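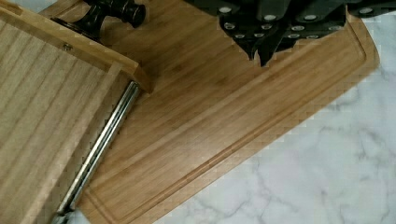
Module 2 – Surfaces de préparation : planches, plans de travail, petits supports en bois

Support de cours, version du 20 mars 2026. Ce document complète la séance pratique et ne remplace pas la fiche d'hygiène du module 1.

2.1 Vocabulaire

Planche à découper : panneau rigide amovible, interposé entre le plan de travail et l'aliment.
Rigole (ou gorge) : canal fraisé sur le pourtour, destiné à retenir les jus. Elle sépare la zone de coupe de la bordure.
Chanfrein : arête abattue. Il limite les éclats et facilite la prise en main.
Chant : face étroite du panneau.
Lamellé : assemblage de lamelles collées parallèlement.
Bois de bout : fibres perpendiculaires à la surface de coupe, à distinguer du bois de fil, où elles lui sont parallèles.

2.2 Le bambou lamellé

Le bambou est une graminée. Sa paroi est creuse et peu épaisse, ce qui interdit le débit en plateaux larges ; les chaumes sont fendus, rabotés en lamelles, séchés, puis encollés et pressés. Les lignes fines et parallèles visibles sur la planche correspondent aux joints et suivent en général la longueur. Les traces plus sombres, semblables à des nœuds, relèvent le plus souvent de l'aspect naturel du matériau. Ne pas les confondre avec une moisissure : celle-ci forme des points ou des auréoles, souvent près des chants ou au fond de la rigole, et ne suit pas le fil.

La surface est dure et absorbe lentement l'eau. En contrepartie, elle émousse davantage le fil des couteaux qu'une planche en hêtre de bout. La tenue du panneau dépend des joints de colle, qui supportent mal l'immersion et les cycles de lave-vaisselle.

2.3 La rigole

Trois points à contrôler :
– continuité du fond, sans marche ni arrachement ;
– angles intérieurs arrondis, accessibles à la brosse ;
– distance suffisante entre la rigole et le bord, faute de quoi la bordure se fend.

Une rigole peu profonde convient aux fruits et aux viandes cuites tranchées. Elle déborde vite avec une volaille entière. La vider avant de déplacer la planche, en inclinant vers un angle. Pour le pain et les herbes, travailler de préférence sur la face lisse, si la planche en possède une.

2.4 Le plan de travail en marbre

Le marbre est une roche calcaire. Le citron, le vinaigre, le vin et la tomate l'attaquent et laissent une marque mate que l'éponge n'enlève pas. Les veines grises n'indiquent pas en elles-mêmes un défaut ; passer l'ongle pour distinguer une veine d'une fissure.

Conséquences pratiques :
– ne jamais couper directement sur la pierre ;
– essuyer sous la planche après chaque série, l'acide y stagne sans être vu ;
– placer un linge humide bien essoré ou un tapis antidérapant entre la planche et le marbre poli ;
– nettoyer au savon neutre, sans détartrant.

2.5 Plateaux et caissons en bois clair

Un plateau à rebord peut être posé temporairement sur la planche, par exemple pour regrouper des ingrédients secs. Il n'est pas considéré comme une surface de coupe. Si l'assemblage comporte des vis apparentes, vérifier que les têtes ne dépassent pas : une tête saillante raye le bambou et marque le marbre. L'angle entre le fond et le rebord retient les miettes ; brosser à sec avant de passer le chiffon.

Le bois clair non verni se tache au contact du café, de la betterave ou du curcuma. Un ponçage léger au grain 200, dans le sens du fil, suffit pour les taches superficielles.

2.6 Entretien courant

a) Racler les résidus.
b) Laver les deux faces à l'eau chaude savonneuse. Un lavage sur une seule face provoque un tuilage.
c) Rincer, essuyer.
d) Sécher sur chant, à l'écart d'une source de chaleur.
e) Huiler quand la surface paraît terne. Huile minérale alimentaire, en couche mince, excédent retiré au chiffon.

Les huiles de tournesol et d'olive sont à exclure, elles rancissent. Pour l'atelier, le produit fourni est l'huile Abreu ; les tapis antidérapants sont de marque Busberg.

2.7 Critères de mise au rebut

Joint ouvert sur un chant, fente traversante, odeur persistante après lavage, planche qui bascule une fois posée à plat. Une rayure profonde isolée se ponce. Un réseau de rayures sur toute la zone centrale justifie un surfaçage, ou le remplacement si l'épaisseur restante est insuffisante.

Lecture pour la séance suivante : dossier Grandetov, chapitre 3 (affûtage et choix du support).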